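2024-02-14, Mottram bench, sorting trial

Floarea wants the small parts moved out of the drawers and into open bins, one bin per job. I said I'd give it a fair go. I'm not convinced. The Lirnus flyer claims open bins cut handling time, but doesn't say whose handling or what they were handling.

Cleared the pale bench first. Left plenty of bare surface between the bin and the working side, as Floarea asked. 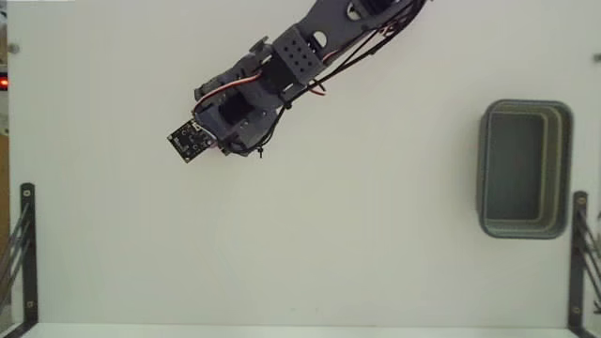 My worry is the mixed fasteners. Breltell ship washers in bags of 1,000 and the labels come off if you look at them sideways. Tip two of those into the same bin and there goes the arvo. Aino reckons blue-grey is a poor colour for finding dark screws in. Fair point – I'd sooner have white, or a liner.

Also not sold on the rectangular shape. Bits will end up in the corners.

To do: ask Skollgate for a price on liners, try one job from start to finish out of the bin, time it against the drawers. If it's no quicker the drawers stay. Floarea has agreed to that, more or less.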